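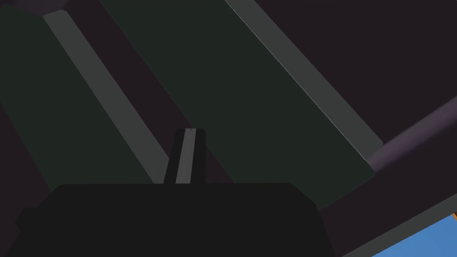
Gramura Window and Door Sensors, three months in

We bought the six-pack of Gramura contact sensors in November, when the old ones that came with the alarm finally started dropping off the network every time it rained. I'd had my eye on them for a while, and a few people on our local forum have asked how they're going, so I thought I'd write it all down in one place (apologies in advance, I do go on a bit).

First the setting. We're in an older weatherboard house with a long hallway down the middle and a granny flat out the back, and my hub is a Tapley that lives in the linen cupboard. It's not the best spot for it, I know, but that's where the ethernet comes in and I'm not crawling under the house again at my age! From the hub to the flat door is 18 metres and two walls, one of them brick.

Pairing was lovely. Pull the tab, hold the little button until the light blinks twice, and five of the six showed up straight away. The sixth took most of an evening and a fair bit of grumbling. In the end I carried it to the cupboard, paired it while standing next to the towels, then walked it back to the laundry window, and it's behaved itself ever since. The instructions do mention doing this, on the very last page, in print so small I needed my wife's glasses.

Day to day they're very quick. The hall light comes on before the front door is properly open, where the old Londano ones had you standing in the dark for a second or two wondering if you'd been forgotten. They report temperature as well, though mine read a degree or so high on the sunny side of the house, so I wouldn't run the heating off them. I use them for a "you've left the bathroom window open" message and they're perfectly good for that.

Now the grumbles. The adhesive is hopeless on painted timber. Two of mine were on the floor within a fortnight, and I've redone the lot with proper mounting tape from the hardware shop. The gap allowance is tighter than I'd like too. On our back sliding door, which has sagged a little over the years, I had to pack the magnet out with a scrap of timber moulding painted to match. It looks fine now but it was a Saturday-morning sort of job, if you know what I mean.

Then there's the firmware. Mine arrived on version 500 and the hub offered 551 a few weeks later. I did them one at a time, which I'd recommend, and each took 26 minutes with the sensor sitting there looking quite dead. Leave it alone and have a cuppa. Afterwards the battery readings settled down - before that they'd swing from full to half and back again in an afternoon.

Howard Ellwood on the forum swears by the Clulis ones instead, and he has a point about the battery door, as theirs slides off with a thumbnail and the Gramura needs a coin and some patience. They do cost a fair bit more for the pack, though, and they're bulkier on a narrow frame.

Would I buy them again? Yes, and I've already ordered another pair for the garage and the side gate, so long as I can find somewhere out of the weather for the gate one. Four stars from me, and buy the mounting tape at the same time.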